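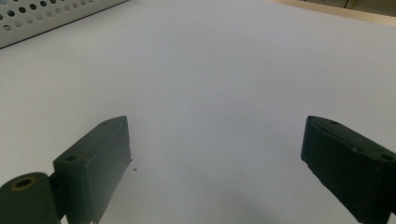 1. Estado general

Informe de avance para la fundación Hunby, proyecto Ropero Sonville. Va con prisa porque cerramos el mes y faltan cosas por cuadrar, lo que quede cojo lo completo en el siguiente envío.

Puesto de clasificación: montado y en uso desde diciembre. Mesa despejada, tablero blanco puesto encima de la mesa grande. Se ve mejor la prenda sobre claro, sobre todo la ropa azul y gris, que en la mesa antigua se confundía con la sombra. El tablero no cubre toda la mesa, queda una franja de madera al fondo. De momento se queda así, cortar otro a medida son 29 euros más y no es prioritario.

Prendas revisadas en el periodo: 615. El objetivo era 900. Vamos por detrás, sí. Dos motivos: el lote de Bendurum llegó tarde y sin separar, y la primera semana se fue casi entera en ordenar el cuarto. La segunda mitad del mes ya fue a buen ritmo.

2. Puesto y cestas

Cambiamos las cajas de cartón por cestas de plástico. Las cajas se vencían por abajo y habia que vaciarlas enteras para encontrar nada. Con la cesta a la izquierda y el resto del tablero libre, se saca una prenda, se extiende, se mira por las dos caras y se dobla. Una cada vez. Antes se volcaba todo el montón y acababa media ropa en el suelo.

Pendiente: etiquetas para las cestas (punto, algodón, infantil, descarte). Pedidas a Radwan, sin fecha de entrega. Mientras tanto, cinta de carrocero y rotulador.
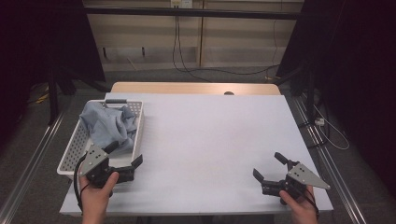 Puesto de clasificación, con la cesta a la izquierda y una tela azul claro dentro.

Lo de doblar antes de contar funciona mejor que al revés. Lo probamos de las dos maneras el mismo martes y contando primero hubo que repetir el recuento. Queda puesto en la hoja de instrucciones, versión nueva adjunta aparte.

3. Punto fino y calado

Es la parte más lenta y la que más dudas da. El punto liso se revisa rápido. El calado no – entre tanto agujerito del dibujo se escapa un punto suelto con facilidad, y luego la prenda vuelve. Nos han devuelto 5 este periodo, todas de calado.

Criterio que estamos aplicando: se levanta la prenda por un extremo, se deja colgar y se mira la caída. Si las filas de agujeros siguen parejas, pasa. Si hay un hueco fuera de fila o una zona deformada, se vuelve a mirar extendida sobre el tablero. Ojo con los dobleces y los bordes, ahí el agujero se estira con el propio peso y parece rotura sin serlo.

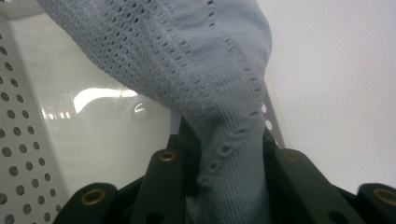 También hemos dejado de tirar de la tela para comprobar si aguanta. En prendas finas se marcaba y alguna salía peor de lo que entró. Ahora solo se sujeta y se mira. Lleva más tiempo por pieza, lo asumimos.

Falta decidir que hacemos con el punto que tiene arreglo facil. Propuesta: cesta aparte y una tarde al mes de costura. Necesitaría lana e hilo en tonos claros, no está en el presupuesto actual. Pido que se valore pasar ahí lo que sobró de transporte.

4. Para el próximo periodo

– Terminar el lote de Bendurum
– Etiquetas definitivas en cestas
– Respuesta de Hunby sobre la partida de costura
– Revisar la luz del puesto por la tarde, a partir de las cinco se nota floja

Las facturas van en el otro archivo. Falta la del tablero, la reclamo esta semana.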